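The sorting tray and the sock drawer

My aunt kept a hardware shop for most of her working life, and the job I was given in the school holidays was the bracket bin. Customers would bring things back, or change their minds at the counter, and everything small and metal went into one large bin under the till. Once a week I tipped it out and put it right. I hated it. I also got rather good at it, and I can still tell a left-hand shelf bracket from a right-hand one with my eyes shut, which has never once come up at a dinner party.

I have been thinking about that bin a great deal lately, because people keep asking me when they will be able to buy a robot that does the housework. They ask kindly, and hopefully, and usually with a glance at the washing-up. I write about machines for a living, so it is fair enough that they should ask. My answer has grown longer every year, and I thought I might as well set it down properly.

My answer begins with metal brackets, I'm afraid. Picking one out of a bin and laying it down somewhere sensible sounds like the smallest chore in the world. You would give it to a child, as my aunt did. But a bracket is thin and full of holes, it catches on its neighbours, and it looks like a different object each time it lands. My fingers used to deal with all that while my mind was on lunch. A machine has to be taught each piece of it: where one part stops and the next begins, which edge is free, how hard to pinch, what to do when two come up together.

I talked this over with Szabolcs Vass, who spent years fitting automatic feeders at a parts firm called Sesell before he retired to grow pears. He is a patient man and he was patient with me. In his day, he said, you never asked the machine to look in the bin at all. You shook the parts down a track until they all faced the same way, and the arm simply went to the same spot and closed. "We spent all the cleverness on the track," he told me. It worked beautifully, and if somebody changed the shape of the part you went back and built another track. One of his took 56 days to get right, for a clip no longer than his thumb.

The newer sort of work leaves the track out. The parts lie as they fell, and the arm has cameras and a pair of fingers and must make what it can of them.

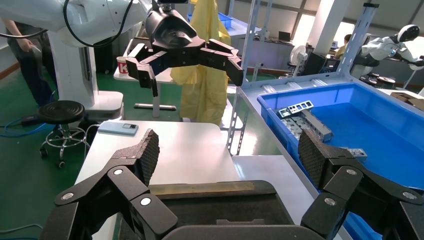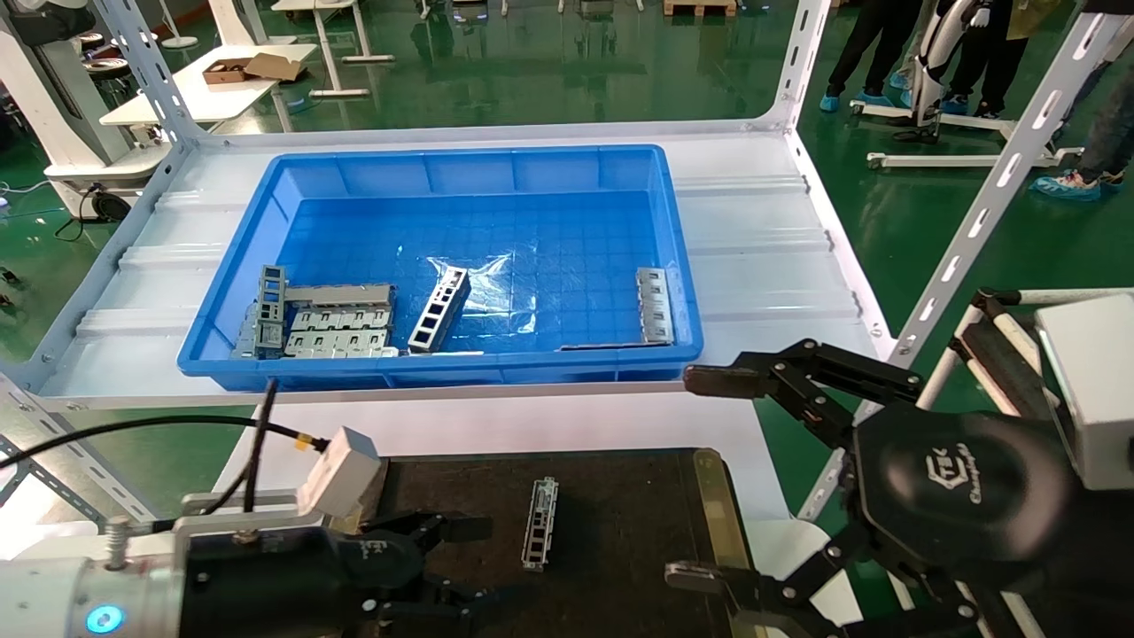
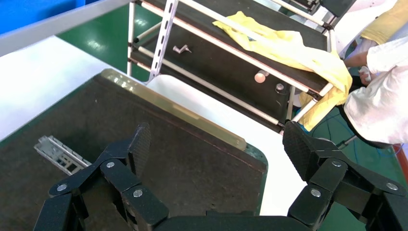

Slotted metal parts and two-fingered grippers, seen from three different cameras.

I find I have a good deal of sympathy for those fingers. Two of them, with grippy pads at the ends, against my ten and a lifetime of fiddling. Look at the middle picture too, where there is a crumpled clear plastic bag in the tray among the parts. You and I would hardly notice it. For a machine a clear bag is a wretched thing, all shine and no edges, and any kitchen in the land has a drawer stuffed with them.

So, can they do chores yet? On the shop floor I would say yes, some of them, on some days, with somebody near at hand. Rania Saab, who manages a small packing shed for Anel, has had an arm on trial since January, and she was good enough to let me see her notebook. On its best shift it went 107 picks without needing her. On its worst she was called over so often that she gave up and fetched a chair. She is keeping it on, mind you. She says the dull parts of the day have become shorter, and that her staff would sooner be called over now and then than stand at the bin for hours at a stretch, and I believe her, having stood at one.

The house is another matter, and here I part company with my more excitable friends. Ghassan Aoun, whom I have known since we were both thin, is quite sure that we will all have a helper in the hall cupboard before long. He sends me films of machines folding towels. They are lovely films and I watch every one of them – usually twice – but a towel on a clear table is a long way from my landing. My landing has a towel on it, yes, with a sock inside, and a library book under that, and a cat who regards the whole heap as hers.

A workshop can be arranged to suit the machine. You can paint the floor, fix the lights, choose the tray, and always put the tray on the same shelf. I don't think people quite appreciate how much of the success is in that arranging. I would never arrange my house to suit a machine, and I doubt that you would either. Lama Khoury, my neighbour, tried it for a floor sweeper and lasted a fortnight before the chairs came back down off the table.

Ghassan will say that I am being gloomy, and I promise I am not. I was shown an arm at a place called Wisesus five years ago which could not pick up a bracket unless it lay flat on black paper. We have come on a great deal from there, and the people doing it are cheerful and stubborn in just the right measure. If you told me that within ten years a machine would empty my dishwasher, slowly, and leave the awkward lids on the side for me, I should be delighted and I would make room for it.

But I shouldn't wait for it before doing the socks. Mine are still in the basket as I write, around 90 of them by the look of the pile, and I am going up to see to them now.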